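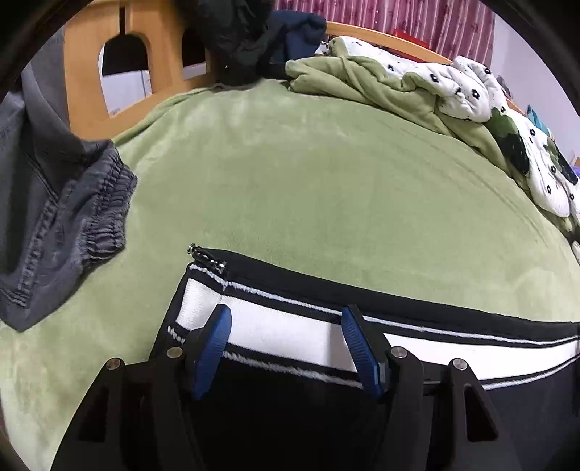

Una sábana de felpa verde claro con una prenda negra de ribete blanco encima.

TEXTIL-HOGAR. La lavandería comunitaria de Meltthorpe alarga el horario en marzo y cambia las tarifas de ropa de cama

Meltthorpe – La lavandería municipal de la calle del Molino abrirá hasta las diez de la noche durante todo marzo. Lo confirmó ayer por la tarde la concejala de Servicios, Zawadi Owino, en una comparecencia de pocos minutos y con poca gente en la sala. Motivo: las colas. En enero y febrero se juntaron mantas, edredones y sábanas de invierno, y las máquinas grandes no dieron abasto.

El local funcionaba hasta ahora de ocho a seis. Con el cambio, cuatro horas más al día. El turno nuevo lo cubrirá personal de Szalai, la empresa que lleva el mantenimiento desde el otoño, y no habrá contrataciones directas del ayuntamiento. La oposición lo critica. Luego volvemos a eso.

Los datos que dio Owino: 1.119 coladas de ropa de cama en los dos primeros meses del año. El año pasado, en las mismas fechas, bastantes menos, aunque la concejala no traía la cifra y quedó en enviarla. A la hora de cerrar esta nota no había llegado.

Lo de las tarifas es lo que más ha molestado. Desaparece el precio único. Habrá uno para la ropa corriente, que se queda igual, y otro para lo que el ayuntamiento llama "tejido de pelo": felpa, coralina, borreguito, mantas de sofá y parecidos. Sube en los dos tamaños de máquina. La razón oficial es que suelta pelusa, atasca filtros y obliga a un ciclo de secado más largo.

"Los filtros se limpian a mano y hay tardes que no paramos", dijo Aníbal Seixas, técnico de Szalai, preguntado a la salida. Según él, el problema no son tanto las sábanas como lo que va dentro con ellas. Toallas viejas, calcetines, chándales oscuros. "La gente lo mete todo junto para ahorrarse una ficha. Lo entiendo, pero luego vienen a quejarse de que la sábana clara sale llena de bolitas negras". Pidió que se separe en casa antes de bajar. También que nadie use suavizante con la felpa, aplasta el pelo y deja residuo en el tambor.

En la cola, opiniones para todos los gustos. Bożena Baran, vecina del barrio de Trerkmont, llevaba tres juegos de cama en un carro de la compra y no sabía nada de la subida. "Compré la felpa porque en mi piso la calefacción no llega al dormitorio. Ahora me cobran más por lavarla". Vive en un segundo sin ascensor y no tiene lavadora desde Navidad. Le parece bien el horario, eso sí: sale de trabajar a las siete y hasta ahora solo podía venir los sábados – "y con suerte".

Otros vecinos se quejaban de la máquina de fichas, que no devuelve cambio. De eso no se habló en la comparecencia. Preguntada después por teléfono, la concejalía dice que está previsto poner un lector de tarjetas "antes del verano". Lo mismo se dijo el año pasado.

El grupo de la oposición, con Apolline Sabatier al frente, pedirá en el próximo pleno que se retire la tarifa doble. Sabatier sostiene que castiga a los hogares peor aislados, que son los que más ropa de abrigo usan en la cama, y que el ayuntamiento debería haber comprado otra secadora grande en vez de pagar horas a una empresa. También reclama ver el contrato con Szalai. Owino respondió que el contrato está publicado, y que la secadora se estudió pero no cabe sin tirar un tabique.

El ayuntamiento destinará 3.000 euros a la ampliación del horario, con cargo a la partida de barrios. Incluye los turnos, la luz y la reposición de filtros. Si en abril las colas no bajan se revisará, dijo la concejala, sin aclarar si eso significa prorrogar o quitarlo.

Quien cobre la ayuda de suministros seguirá pagando la tarifa antigua para cualquier tejido. Hay que enseñar el justificante en el mostrador, vale en el movil. Las personas mayores que vivan solas pueden pedir recogida a domicilio, un servicio que ya existía y que casi no se usa: hay que llamar la víspera antes de las doce y dejar la ropa en bolsa cerrada, con el nombre puesto.

Reacciones también en el comercio. Jollier, la tienda de ropa de hogar de la plaza, ha colgado en el escaparate una hoja con consejos de lavado. Su encargada, Zinhle Mabaso, dice que en las últimas semanas le preguntan más por cómo se lava una sábana que por lo que cuesta. Sus recomendaciones: agua a treinta grados, del revés, poco detergente y centrifugado bajo. Secar al aire si hay sitio, y un cepillo blando cuando esté seca para levantar el pelo. Las zonas más claras que aparecen en la felpa no son siempre desgaste, explica, muchas veces es el pelo peinado hacia otro lado y se va con pasar la mano. "Me las traen para devolverlas y a la mitad no les pasa nada".

Mabaso no quiso entrar en la polémica de las tarifas. Sí comentó que vende menos felpa que el invierno pasado y más franela, que seca antes y de momento paga la tarifa normal. ¿De momento? El texto aprobado no menciona la franela por ningun lado. Fuentes de la concejalía aseguran que se considera ropa corriente, pero que en el mostrador decidirá el encargado de turno si hay dudas. Previsible que las haya.

El nuevo cartel de precios estará colocado esta semana junto a las máquinas. Ayer a última hora seguía puesto el viejo, y las cuatro lavadoras grandes estaban ocupadas.

Horario en marzo: de 8.00 a 22.00, última carga a las 20.45. Las secadoras se apagan a las 21.50, haya o no haya terminado el ciclo. Domingos, cerrado. El servicio de arreglos y costura que comparte local mantiene su horario de mañana y no le afecta el cambio.

Las reclamaciones por prendas dañadas se presentan en el mismo mostrador con el resguardo de la ficha. Plazo de cuatro días.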